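**Re: [flivden-users] head pitch/roll randomization and reach planning against cabinets**

Replying on-list, as the same thing came up twice in March and the archive has no full answer.

> We are on Flivden with the stock two-arm model and the Skulwood room set. With the head camera level, our drawer task plans fine. Once we turn on head roll randomization, the planner starts giving up on reaches that look easy. The error is always NO_IK_SOLUTION on the right arm, and the left arm mostly works. We also get grasp targets that land inside the cabinet top. We train on 3000 episodes per run and lose a lot of them to this. Is the roll range too wide, or are we doing something wrong with the frames? Config is below.
>
> camera:
> head:
> roll_range_deg: [-21, 21]
> apply_to: image
> planner:
> target_frame: head_camera
> attempts: 2
> collision_padding: default

The roll range is fine. I run the same one. There are three separate problems in that config and they hide each other, so fixing one on its own may not change your numbers much.

**1. apply_to: image**

This setting rolls the rendered image and leaves the camera pose alone. It was meant for people who train an image-only policy and want cheap augmentation. If anything downstream turns pixels into 3D points, you need `apply_to: pose`. With `image`, the depth is read from the rolled picture but projected through the unrolled camera matrix. Points near the image center come out close to right. Points near the edges can be off by a lot, and that is how you get a grasp target inside the cabinet top.

You can check this in a minute. Pick one object near a corner of the image, project its depth, and compare it to the simulator's ground truth position. Then do the same for an object near the center. If the first one is far off and the second one is close, this is your bug.

**2. target_frame: head_camera**

The planner will take a target in any frame, but it only looks up the transform once, when the request is queued. If the head moves or the roll is resampled between queueing and solving, the target is stale. Convert to the base frame yourself before you send the request:

 target = tf.lookup("base", "head_camera", stamp=obs.stamp) @ grasp
 planner.request(arm="right", target=target, frame="base")

Use the stamp from the observation and not the current time. I made that mistake for most of a week. The lookup with the current time succeeds quietly and gives you a pose from the wrong camera.

**3. The arm that is closer to the camera**

This explains why the right arm fails more. In the Skulwood rooms the cabinet is often placed so that one arm has to work with a nearly folded elbow while the other is stretched out. The folded arm has fewer valid elbow positions, and the self-collision check against the torso throws out most of what is left. Two attempts is too few for that. The solver seeds the first attempt from the current joint state and the second one from the home pose, and for a folded arm both seeds tend to fall in the same bad region.

I set attempts higher and turned on random seeding. The home-pose seed stays in, so nothing that worked before should stop working:

 planner:
 target_frame: base
 attempts: 21
 seed_mode: random_plus_home
 collision_padding: tight

The cost is some solve time on the hard targets. Easy targets still return on the first seed.

My test setup is the toy cabinet layout: a ball, a wood-handled tool and a long toy rifle on the cabinet top, drawers in the upper row and compartments below. It is a good test for this because the long object makes any roll error easy to see. The ball hides it. You can grasp a ball from a bad angle and never know the wrist was rotated wrong.

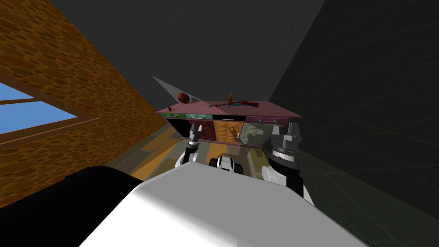 Does the planner need the camera roll at all once the target is in the base frame?

Once the target is in the base frame, the planner ignores the camera completely. It uses the joint state, the collision model and the target pose. Roll only matters in the step that turns pixels into that pose.

So if you still see failures after moving to base-frame targets, stop looking at the camera settings. Dump the request and replay it on its own:

 flivden replay --request failed/1904.req --show-collisions

Request 1904 was the one that sorted it out for me. The replay showed the right forearm touching the torso model in every candidate, with the target itself well within reach. The torso collision shape in the stock model is a convex hull, and it is fatter than the visual mesh. With `collision_padding: default` you add a margin on top of a hull that is already too big. The `tight` setting removes the margin but keeps the hull.

A few other notes from getting this running:

- Door panels in the room set have their own frames. If your target is on a handle, express it relative to the door and convert late, or it will be wrong as soon as the door moves.
- Glass fronts return depth from the glass by default. There is a per-material switch to make depth pass through them. Leave it alone unless you really want points from inside the cabinet.
- The perception module out of Luo assumes a level horizon when it fits the support plane. Under roll it will sometimes pick a side wall as the table. Pass it the gravity vector in the camera frame (`plane_prior: gravity`) and it behaves.
- The Flisanum exporter writes roll in radians. The Flivden config reads degrees. If you round-trip a config through both, check the value by hand. A range that looks very small is usually this.

For your lost episodes, I would not throw them out yet. If you saved the raw depth and joint state, you can recompute the targets offline with the right camera pose and keep the ones that solve. You will have to get the roll value back from the episode seed, as `apply_to: image` does not log it. The sampler is deterministic, so running it again with the same seed gives the same roll.

I have a small patch that makes the config loader warn when `apply_to: image` is combined with any depth consumer. It needs a test before I send it in. If someone has a short failing episode with `image` mode and glass doors in it, please send it to the list and I will use that.

> P.S. Does any of this change if we move to a single arm?

Items 1 and 2 are the same. Item 3 mostly goes away if you mount the arm in the center, but the torso hull is still too big, so keep the tight padding.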